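Evanthia Spanos manages reporting at Skisico, a fund that lends to small manufacturers. Its 8 borrowers used to file 100 indicators a year each. "Most of those figures went into a spreadsheet and stayed there," she said.

Skisico now asks for two sets of data, one at signing and one each December. Spanos said loan terms are tied to wages and staff turnover only. "If a number can't change a decision, we stop collecting it."

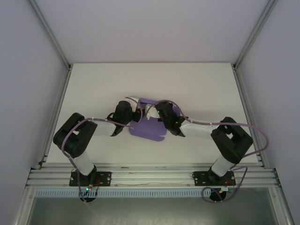 Two arms mounted on a shared rail, with their grippers over a purple object.

The first results cover 200 jobs.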